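Nosholm Head Unit HK-2
Wearable recorder for showing tasks by hand

Product number: 335-70
Availability: in stock, new deliveries from March
Page last changed: 2019-02-14

The HK-2 is for teams who want to teach a robot from the movements of a person. The operator wears the unit on the head and does the task with own hands, in the place where the task normally happens. No robot is necessary during the recording. The finished demonstrations are opened in Trurnon Desk, where you can cut them, name each step and send them to your training computer.

We recommend to begin with short tasks which have a clear start and a clear end. Clearing a meeting room after the guests have left is a good first subject. It contains picking up, carrying and stacking, and the objects are light. Both hands should stay in front of the chest, so that the camera keeps them in view when one hand gives an object to the other.
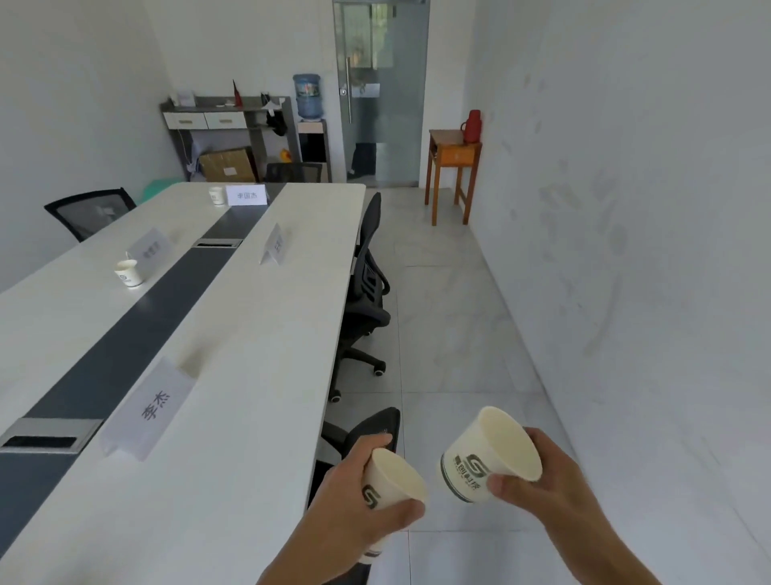 Can I use the HK-2 together with remote control of a real arm?

Recordings from the head unit and from the Imrie hand controller can be kept in the same project, but they are stored as two different types. Many customers record first by hand and then add a smaller number of remote demonstrations, which also contain the joint positions of the arm.

Paper cups, napkins and other soft things need a little more patience. Please hold them as you would like the gripper to hold them, with few fingers and without turning the wrist more than needed. If a movement goes wrong, do not stop the recording. Press the side button once to mark the place, put the object back and do the step again. The marked part can be removed later in Trurnon Desk.

Technical data

Weight on the head: 335 g
Recording time with one battery: 70 minutes
Charging time to full: 102 minutes
Strap: adjustable, washable
Operation: one side button, one status lamp

In the box

Head unit with strap
Two batteries
Charging cradle and cable
Printed quick guide in English

Optional parts

Imrie hand controller, left or right
Wulton transport case, with space for 40 spare strap pads
Long cable for work at a fixed table

The strap pads are wearing parts and are not covered by the guarantee. For orders of more than one unit, please write to the Nosholm sales office and tell us which tasks you plan to record.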